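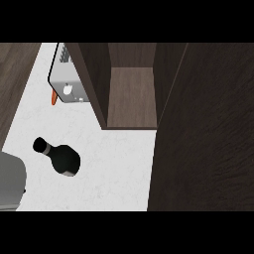 Valdir Seixas put it to us on a Friday, before the lunch shift had started: a robot that can pick up a bottle is all very well, but the kitchen staff at Sarnesard would want to know who has to stand next to it, who gets the blame when the bottle rolls, and what they will be doing with their hands in the meantime. We wrote the question down as he said it, and it became the backbone of this section.

4. Bringing kitchen staff into the simulated kitchen

4.1 Why the bottle task came first

The Hubmann kitchen at Sarnesard feeds a large office site and runs two shifts. When we asked the staff which small jobs they would most like to hand over, we had expected them to name washing-up or peeling. What they named was putting things back. Bottles of oil, vinegar and sauce travel along the worktops all day, get knocked over, and have to be found and righted by whoever needs them next. It is a job that belongs to no one on the rota, and it breaks into every other job.

For a robot it is also a lovely problem. A bottle lying down has a thin end and a thick end, it can roll, and where you take hold of it decides what you can do afterwards. Figure 1 shows a starting position of this sort, rendered in the Devevier simulator: a dark bottle on its side on a marble worktop, with the gripper coming in at the left. There is plenty of clear marble between the bottle and the appliance further back, so an arm has room to approach from more than one direction. The staff were quick to point out that real worktops are seldom so generous, and later rounds used tighter layouts at their request.

Figure 1. Starting position from the bottle task, seen from above. Simulated view.

4.2 What the staff did

Over the spring we ran 3118 simulated episodes of the Filel controller, of which 1510 were bottle episodes. The remainder covered cups, trays and closed containers and are treated in Section 5. In most studies of this kind the episodes are scored by a program: the bottle is upright inside the target area or it is not. We kept that score. We then did something we had been looking forward to for a long time, and played the recordings back to the people who would be sharing a worktop with the arm.

Playback sessions took place in the staff room, on an ordinary television, with the sound of the dishwasher coming through the wall. People could stop the recording whenever they liked and say what bothered them. We gave them no form to fill in. One of us (Rosalie Mayrhofer) took notes by hand and read them back at the end of each session, so that anyone could correct them. Time spent in the sessions was paid as working time. We asked for this when the study was planned, and Hubmann agreed without argument.

Staff flagged 374 of the bottle episodes as ones they would not want happening beside them. Most of these had been passed by the program! The bottle had ended up standing where it should, and by our own measure there was nothing more to say. The staff had a great deal more to say.

4.3 What they saw that the score missed

The commonest complaint was about the path the arm took. A cook reaching for a shelf wants to know where the arm is going before it gets there, and Filel in its early form liked to swing wide and then come back in. It cost the robot nothing and upset nobody in the simulator, where there is nobody to upset. In a kitchen, as one of the early-shift cooks said, you would spend the morning ducking.

The second complaint was about waiting. When Filel was unsure of its grip it stopped above the bottle for several seconds and then carried on. We had been rather proud of this pause, having put it in for safety. The staff read it quite differently. To them a still arm over a worktop means that the worktop is free, and they told us they would reach in. We have since replaced the pause with a slow withdrawal, so that an arm which is thinking is also an arm which is out of the way.

The third was about where the bottle was set down. Our target area had been drawn for the convenience of the program. Staff moved it by a hand's width, away from the spot where a chopping board usually goes, and a whole family of complaints disappeared from later sessions.

None of these changes called for a better gripper or a larger model. They came from people who know how a worktop is used at ten to twelve, and we find it a very happy result that such knowledge can be put to work while the robot is still only a picture on a screen, and while changing its habits is cheap.

4.4 Changes to the job itself

We had planned to report on the arm and found ourselves reporting on the rota as well. Once righting and returning bottles had been talked about as a task, with a start and an end, it could be given to somebody. The late shift now has a named person for it each day, robot or no robot. Some staff welcomed this. Others said that a bit of tidying between jobs was the only time they got to look up, and that they would be sorry to see it go to a machine. We take that seriously. In the interviews planned for the next stage we ask about short breaks of this kind directly, and the site manager has agreed that time saved by Filel will not be filled with extra prep work during the trial.

There was also some worry about who would look after the arm. The present plan gives two people on each shift the right to stop it and to send it back to its resting place, with training during working hours. Seixas argued for going further and letting anyone in the room stop it, trained or untrained, and the group sided with him. The stop button has been moved to the end of the worktop nearest the door.

4.5 Limits

All of the above rests on simulation. Rendered bottles do not have greasy necks, and the Devevier scenes contain no people. The first 1000 episodes were also run before the staff sessions began, with our original target area, and should be compared with later ones only with care. We kept them in because they show clearly what we would have built if we had gone on using the program's score alone.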